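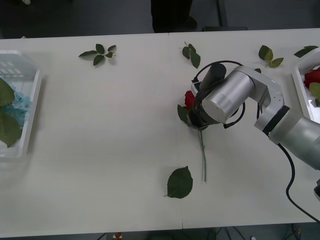 *A long-stemmed red rose, with loose leaves on a white tabletop.*

# Stem by Stem

*The Wistton Floral Institute reconsiders how an arrangement begins*

September 7, 2018

The introductory course in arranging at the Wistton Floral Institute was revised in April, and the most noticeable change concerns the first session. Students formerly began with a filled vase and a printed diagram. They now begin with one stem on a plain surface, and they do not touch a container until the second meeting.

The rose remains the standard first flower. It is widely known, it has a clear front and back, and its weight sits almost entirely at the top of a long stem. A student learns quickly that a rose held near the bloom behaves differently from one held near the cut end. The Institute's course notes recommend a light grip high on the stem and a pause before placement, during which the student turns the flower and decides which side will face the room.

Foliage is treated as a subject of its own. In many household arrangements, leaves are stripped and thrown away without much thought, and the result can look bare at the rim of the vase. The revised course asks students to set removed leaves aside and sort them by size. Larger single leaves are used to cover the edge of the container. Small sprigs fill the gaps between blooms, where a second flower would be too heavy. Any leaf that would stand below the water line is left out, a rule that has been in the Institute's handbook for seven years and is not under review.

Preserved and fabric flowers are admitted to the course alongside fresh ones. The decision followed a trial at the Ikulau Community Hall, where classes are held in a room without a sink and where deliveries of fresh stems had proved difficult to schedule. Codent, the supplier engaged for the trial, provided mixed boxes of single stems and loose greenery. Instructors reported that beginners worked more freely with material that could be taken apart and used again, although several felt that the trimming of a living stem could be taught only with a living stem. Both kinds are therefore offered, and each student completes at least two sessions with fresh material.

The question of color comes later. Red is assigned first on account of its strength; a red bloom placed badly is easily noticed, and the student can correct the fault without being told. Pale colors require closer attention. In a light blue flower the folds carry much of the interest, with the shade deepening in the creases and thinning almost to white where the light reaches it. Set among stronger colors, such a flower may be lost entirely. The notes advise placing it near dark green leaves and at the height where visitors will see it closely. 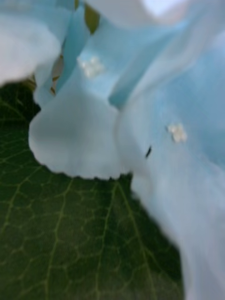 One member of the Kashindye Garden Society has written to the Institute to dispute this advice, arguing that pale blue should be kept well apart from dark foliage and shown against white or gray, "where it can be quiet." The same letter adds that in a small room a blue flower needs no companion at all.

The Institute's teaching staff have taken the point seriously. Students in the fall course will prepare the same blue stem twice, once with leaves and once without, and will view both from the doorway and from a seated position before choosing between them.

The course runs for five weeks, with about four hours of practice outside class. Students may bring their own containers from the second meeting onward. Plain glass and undecorated ceramic are preferred, and narrow necks are discouraged for beginners. Stems issued for the first session are returned to the supply table at the end of the evening, along with any leaves large enough to be used again.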